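Mesa Nirkon de Hägglund: prueba tras seis meses de uso
20 de agosto de 2023

La Nirkon es una mesa auxiliar de tablero blanco y esquinas redondeadas que Hägglund vende como superficie de trabajo ligera. La compré en febrero en Kamley por 255 euros, transporte aparte, para sustituir una Simwood con el canto abierto en una de las esquinas. Desde entonces ha servido para clasificar objetos pequeños, etiquetar, desembalar y, de vez en cuando, comer. No he probado la versión extensible ni la de altura regulable.

Embalaje y montaje

Llega en un solo bulto. El tablero viene protegido con espuma en las cuatro esquinas y las patas van en una caja interior separada. La tornillería se entrega en bolsas numeradas, pero la hoja de instrucciones usa letras, de modo que hay que comparar las longitudes antes de empezar. El montaje llevó 30 minutos entre dos personas. Una sola puede hacerlo si coloca el tablero boca abajo sobre una manta, aunque el giro final resulta incómodo.

Los insertos roscados del tablero estaban bien alineados, salvo uno. Conviene presentar todos los tornillos a mano y apretar en cruz. Tras la primera semana hubo que reapretar dos; después no se han movido. La llave incluida es corta y marca los dedos – una hexagonal de mango largo ahorra tiempo.

Superficie útil

El fondo es de 63 centímetros, medido con cinta de canto a canto, y coincide con la ficha. Es una medida intermedia: permite dejar una fila de objetos al fondo y conservar delante una zona de trabajo, pero no admite dos personas enfrentadas con comodidad. Con la mesa contra la pared, la fila posterior se alcanza sentado sin levantarse.

El radio de las esquinas resta algo de espacio aprovechable. Una bandeja rectangular colocada a ras sobresale por el vértice y, si se carga por ese lado, puede bascular. En la Simwood, de esquina viva, esto no ocurría. A cambio, los golpes de cadera al pasar son menos desagradables y la ropa no se engancha.

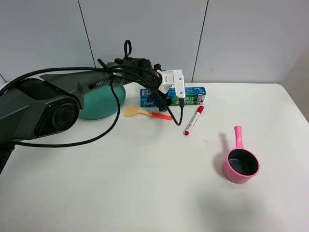

La Nirkon con objetos de uso cotidiano: espátula de mango naranja y caja de cartón.

El color es un blanco neutro. Para separar piezas por tono resulta práctico, porque los colores saturados y los medios se distinguen bien. Con los muy claros hay menos contraste: una tapa blanca o un tornillo cincado pequeño obligan a mirar dos veces. Un tapete gris resuelve el problema, aunque elimina buena parte de la ventaja de limpieza.

Conviene tener en cuenta el tono de la pared. El blanco del tablero junto a un panel gris claro da un conjunto muy uniforme y bastante frío. No afecta al uso, pero quien busque un mueble para una sala de estar debería pedir antes la muestra de acabado, que Kamley envía si se solicita.

Estabilidad

Con la carga repartida no he observado flexión apreciable en el centro. Al escribir a mano cerca del borde frontal la mesa no se desplaza. Al borrar con goma, en cambio, aparece una oscilación lateral corta que se amortigua enseguida. Procede de la unión entre pata y tablero, no del tablero. Las arandelas de goma incluidas la reducen; sin ellas es más evidente.

Los pies niveladores tienen recorrido suficiente para un suelo con junta ancha. La rosca es fina, el ajuste es preciso y lento. Echo en falta una contratuerca, porque al arrastrar la mesa uno de los pies tiende a girar. Tras cada cambio de sitio hay que volver a comprobar el nivel.

Limpieza y manchas

Calculo más de 400 pasadas de paño húmedo en este periodo, con jabón neutro la mayor parte de las veces. El acabado no ha perdido uniformidad en la zona central. El canto frontal, donde apoyan los antebrazos, está algo más pulido al tacto que el trasero.

Hice además una prueba de manchas con productos domésticos, en una franja próxima al borde posterior:

Café solo, una hora: sale con agua.
Salsa de tomate, una hora: sale con jabón; queda un cerco leve que desaparece al segundo lavado.
Pasta de dientes, toda la noche: se retira con espátula y paño, sin marca.
Rotulador de pizarra, un día: sale en seco, con presión.
Rotulador permanente, un día: requiere alcohol y deja una sombra muy débil.
Cúrcuma en aceite, una hora: no sale del todo.

Para rascar residuos secos conviene una espátula de plástico de canto recto. Las metálicas dejan línea, incluso con poca presión. Hägglund advierte en la ficha contra los estropajos abrasivos, pero no menciona el alcohol. En mi unidad no ha causado daño con aplicaciones breves; no lo dejaría empapando.

Deslizamiento de objetos

La superficie es lisa y eso tiene consecuencias. Un plato ligero se desplaza si se toca de lado, y un envase de cartón se mueve al cortar la cinta con una sola mano. Los rotuladores cilíndricos ruedan cuando el nivel no es correcto. En la práctica he acabado usando esto como comprobación: si un rotulador sin clip permanece donde se deja, la mesa está bien nivelada.

Los objetos planos y finos son difíciles de levantar, ya que no hay textura que permita meter la uña. Lo más rápido es arrastrarlos hasta el canto. Con una caja de dentífrico o una pieza con reborde, como la mayoría de los platos, el problema no existe.
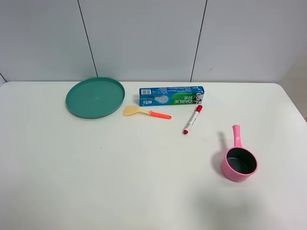

¿Puede utilizarse el tablero de la Nirkon con otras patas?
Depende de la separación entre taladros de la placa. El tablero trae insertos roscados en una posición fija, y las patas de Simwood que tenía a mano no coincidían. Quedan dos opciones: una placa adaptadora o taladros nuevos. Los segundos anulan la garantía según las condiciones de Hägglund.

Ruido

Dejar un objeto duro sobre la mesa produce un sonido seco, más alto que en la Simwood. Un fieltro adhesivo bajo la zona central lo atenúa un poco. Para grabar voz al lado no es la mejor elección.

Valoración

Montaje: 7 de 10. Penaliza la numeración de la tornillería.
Estabilidad: 7 de 10. Correcta, con oscilación lateral al borrar.
Limpieza: 8 de 10. Solo la cúrcuma y el rotulador permanente han dejado rastro.
Superficie útil: 8 de 10.
Relación entre precio y prestaciones: 7 de 10.

La recomendaría para clasificar, etiquetar o preparar paquetes pequeños en una posición fija. Si va a moverse a menudo, conviene añadir contratuercas a los niveladores desde el primer día; las de la ferretería del barrio encajaron sin modificar nada.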